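Keeping a simulated gripper cell in order: an interview with the cell engineer at Zidside

The Flunditz training cell at Zidside exists only in software, yet it has a maintenance schedule much like that of any machine on a factory floor. We spoke to the engineer responsible for it about how the cell is set up and what goes wrong with it.

The cell consists of one arm with a two-finger gripper, placed in a series of virtual rooms. "Visitors assume there is nothing to look after," the engineer said. "We keep a fault book for it all the same. It had 764 entries when we closed it in February, and most of them concerned the fingers."

Each working day begins with the gripper. The fingers are opened to 80 millimetres and closed again 50 times with nothing between them, and the gap is logged at both ends of the travel. If the two fingers do not arrive together, the joint limits are checked first and the contact settings second.
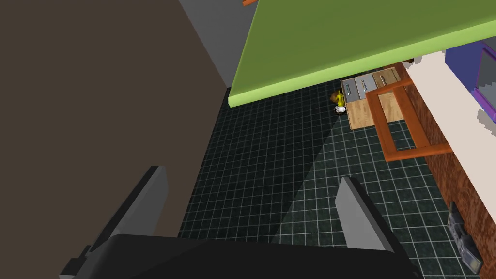 "After the fingers we go to the wrist view," the engineer continued. "The mounting offset is a handful of numbers in one file, and a small slip in any of them will spoil a grasp. We compare the view with a stored reference before any task is allowed to start."

Drawers were described as the most troublesome part of the furniture. A handle that is too slippery lets the fingers slide off, while one with too much grip can drag the whole cabinet along. The team now keeps friction values in a shared table, taken over from the earlier Wihongi cell, and changes one value at a time.

Repairs follow a fixed order. The fault is reproduced from the log, the last change is withdrawn, and the task is run again eight times. "If it fails once in those eight, the cell stays closed," the engineer said. "People find that strict – I would rather lose a morning than a week of results."

The next piece of work is a move to the Drando physics package, which handles finger contact differently. The old settings will be kept alongside the new ones until both have passed the morning check.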